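Search the notebook
Search

Bench notebook, Flavdale workshop
16th August
Fingers and wrist cameras, dumbbell task

Carried on with the finger comparison from last week. Two sets on trial: the Gourlay fingers, black, rounded tips, flared at the base, and the hard-faced pair that came in the Sivby kit. Same dumbbell for both, same white table, same controller settings unless noted below. Controller is the Dandska box with the older firmware; I did not want to change that and the fingers in the same week.

Reason for the dumbbell: the grip is a knurled bar with smooth chrome either side and thread at the ends, so one object gives three surfaces to hold. It is also heavy at the ends, which shows up any twist in the grasp very quickly. The clear plastic container stays on the table as a nuisance object for the cameras.

Approach is with the fingers nearly shut, pointing along the table, then a sideways move over the bar, open, drop and close. I would like to lose the sideways move. It costs time and the wrist camera sees only part of the dumbbell while it happens. 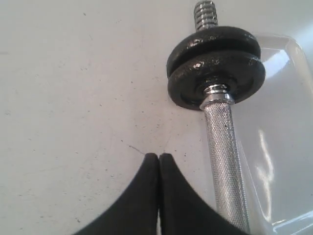
Wrist camera, exposure and depth

The white table is the main trouble. With auto exposure on, the table takes over and the black plates go to a single dark blob in the colour image. Fixed exposure is better. Settled on a value of 186 on the driver's own scale, gain left at its lowest. The chips on the plate rims then come through well enough to use as features.

Depth is poor on the collar, as expected with polished chrome, and there is next to nothing on the clear container wall. Glare on the plastic gives a false edge that moves as the wrist moves. The knurling is good: dense returns along the whole grip. For now the grasp point is fitted to the knurled part only and everything else on the bar is thrown away.

Hand-eye calibration redone before starting. Log number 1941, saved in the usual folder. The earlier one was made before the camera bracket was refitted and should not be used.

Grip trials

Closing force set by motor current, limit 700 mA on both finger sets. Lift, hold, tilt, put down. 19 lifts for each set.

Gourlay: no drops. Some slow twist in the tilted hold when the grasp was off centre. Finger faces pick up dust from the table and want wiping between runs.

Sivby: two drops, both on the tilt, both with the fingers over the collar. On the knurling they held as well as the others and twisted less — the harder face seems to bite into the pattern.

So the finger choice matters less than where the grasp lands. Should have been clear from the bar alone.

Two arms

Left arm holds the bar by the middle, right arm works at the tray. Both run from one clock. The right arm starts its descent only once the left reports that it is holding, and that wait is still too long. Cable slack on the right arm needs another tie; the loops hang close to the tray when the forearm is down.
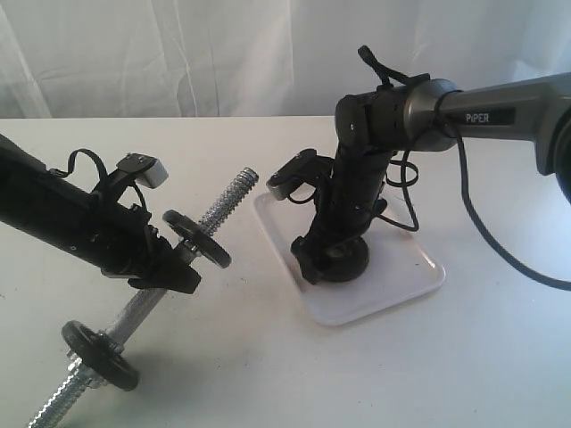
Left gripper on the bar, right gripper down at the tray with the round black piece between its fingers.

To do
- Try the Sivby fingers with a thin rubber face.
- Shorten the wait between arms.
- Matt tape on the collar, one run, to see if depth recovers.
- Tie back the right arm cable.
- Leave the firmware alone until December.

Comments (3)

benchtwo: Was the current limit the same for closing and for holding? On our rig the two are set in different places and the holding one falls back to its default after a restart.

notebook author: Same for both, and checked after each restart. It did fall back once, before the first counted lift.

k_arm: Matt tape will help the depth but it changes the friction if a finger lands there. Chalk spray wipes off afterwards. Worth a go first.

Contact the workshop | © Flavdale workshop notebooks | Back to top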